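4. Course Task and Workcell

4.1 Setting

The study was carried out in the second half of an elective on robot programming for third-year students. The course runs from November to the spring break and has one shared workcell, which the students book through a sign-up page. In the year reported in this paper, 31 students were enrolled and worked in teams of two or three. Most had written Python before. Only 5 had worked with a physical robot arm, and those students were placed in separate teams.

The assignment, named Lalter by the students of an earlier year, asks each team to write a program that locates marked blocks on the table, picks up a requested one and sets it down at a requested place. Teams receive working code for arm motion and for marker detection. The grasp, the approach path, the order of moves and the handling of failed picks are left to them. A team can use any part of the code handed out, but must be able to explain it in the final interview.

Before their first booking, teams test their programs in Kerura, the simulator used in our department. Kerura models the arm and the table but has no lighting model and no error in the marker poses. We left these gaps in place on purpose, as one of our research questions concerns what students do when a program that passed in simulation fails on the real table.
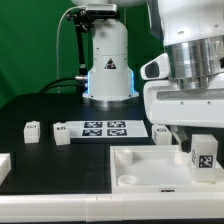 Figure 4. Workcell used for the Lalter assignment.

Calibration takes up the first booking of every team. The students move the arm through a set of poses, record the detected marker positions at each one, and solve for the transform between the camera and the arm base. They then check the result by sending the gripper to a point they have measured with a ruler. The board with the two-by-two grid of markers in Figure 4 stays on the table as a shared reference, while the small blocks each carry a marker of their own and can be put down wherever the task sheet says. Teams had to repeat the check at the start of each later booking and write the offset in their log. A team whose offset was above the limit on the sheet had to calibrate again before running anything else, and this used up booked time. Several teams objected to this rule in the first survey – fewer did so in the second.

4.2 Procedure

Each booking lasted an hour and was attended by one teaching assistant, who could stop the arm but did not help with code. Rigoberto Figueroa ran the bookings and kept the attendance record. Runs were started from a terminal next to the cell. For each run the software stored the program version, the detected marker poses, the joint positions and the reason the run ended. Students added one or two sentences on what they had expected and what they wanted to change.

We collected 123 logged runs with complete student notes. Runs without notes were kept for the error counts but left out of the coding described in Section 5. Two of the authors coded the notes separately, using the scheme of Ó Conaill with one added category for errors that students blamed on the hardware. Disagreements were settled by discussion. The full set of pose records, with Porkorach scripts for reading them, takes up around 900 megabytes and can be requested from the authors. 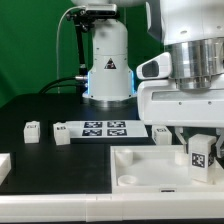 Were students graded on whether the robot completed the task?

Only in small part. A completed run in the final session counted for one tenth of the grade, and the rest came from the log, the code and the interview. Teams were told this in the first week and again before the final session. We chose this weighting so that students would have little reason to hide failed runs, which were the main source of data for this paper.

4.3 Changes During the Term

One change was made after the third week. The original task sheet let teams choose their own approach height, and two teams set it so low that the gripper touched the table. A minimum height was added to the sheet and to the motion code. Runs made before the change are marked in the data set and are reported separately wherever approach height matters to the result.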